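ok so the arm faulted again. thread, typing fast bc Georges wants the cell back by 4

Same fault as in May. Gripper goes down, controller says part present, arm lifts, drops the part back on the table. No alarm. It just carries on to the next step with nothing in its fingers

Georges Awad blamed the Raudsepp sensor. Swapped it. 2 good picks then same thing

So now I'm going through the wrist cam shots one by one 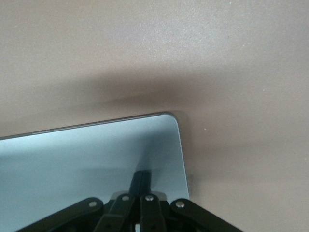 Gripper over the blue-gray panel, rounded corner on the right. wrist cam

look at the shadow on the panel, right by the finger. My bet is the part check reads that dark patch as contact - testing it tonight with the overhead light off

Safety bit bc people asked: almost 7 seconds between the drop and me hitting the e-stop. Way too long. Ayman Fakhoury has locked it out of auto, jog only, gate shut, untill we get a real force check in

Flivberg support ticket is open. no answer yet

9 replies · 2 shares
Last updated 3:40 pm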